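Frequently Asked Questions: The Vote on the Merger of Flodov and Zusa

Last updated 5/28/19

What will we vote on?
The ballot has one question: "Should the municipalities of Flodov and Zusa become one municipality?" You can answer yes or no. If you leave the ballot blank, it is counted for turnout but it does not help either side.

Why is there a vote at all?
In April the two councils could not agree. The council of Flodov accepted the merger plan, and the council of Zusa sent it back with 12 changes. After this, the residents' petition was accepted as valid, and by the district rules a valid petition must go to the voters.

Who can vote?
Every person who is 18 or older on the day of the vote and has a registered address in one of the two municipalities. Citizens of other countries can vote too, if they have been registered for at least 2 years without a break. Owners of summer houses who are registered somewhere else cannot vote.

I moved from Flodov to Zusa this spring. Where do I vote?
You vote where your address is registered when the voter list closes. If you are not sure, please ask at the counter of either town hall and bring your identity card.

Does the result bind the councils?
Yes, but only if a majority says yes in each municipality separately. A large yes in Flodov cannot cover a no in Zusa. If one side says no, the plan is finished and cannot be put on a ballot again for 9 years.

What happens to Ramalho?
This is the question we receive the most. Ramalho is a village of 795 residents, and today it belongs to Zusa, although the road to Flodov is shorter. Under the plan it would keep its village council and would have one guaranteed seat in the new joint council. The village school stays open under the same conditions as now. The plan does not say what will happen with the school after the first term of the joint council, and we do not want to promise something that is not written there.

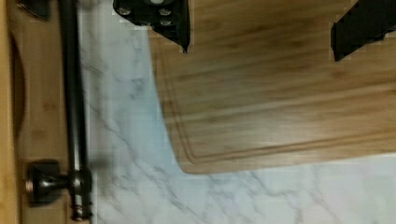 A reader from Ramalho wrote to us that one seat is too little, and that the village was never asked if it wants to be in the plan. She would prefer a separate ballot for Ramalho, with the choice of staying alone with Zusa or joining Flodov. We passed the letter to both councils. Under the present rules a village cannot hold its own ballot on this matter, so the votes from Ramalho will be counted together with the votes from Zusa.

Will my taxes change?
The property tax is now higher in Flodov. For the first two years each part would keep its own rate. After that the joint council must decide one rate for all. We do not know what rate it will be, and neither campaign knows it.

Will both town halls stay open?
The building in Flodov would be the main office. In Zusa a smaller office would stay for identity cards, building permits and social help. The archive would move to the Grumier building, which already belongs to both municipalities.

What will the new municipality be called?
The plan uses the working name Flodov-Zusa. The final name would be chosen by the joint council after a public hearing.

Can I vote by mail?
Yes. Ask for the form in person or by letter. The completed ballot must arrive before the polling places close. The date of the post stamp is not enough.

Where can I read the full plan?
Paper copies are in both town halls and in the Grumier building, on the ground floor. You may read them there without an appointment. If you need a copy in large print, please tell the staff and they will prepare it for you.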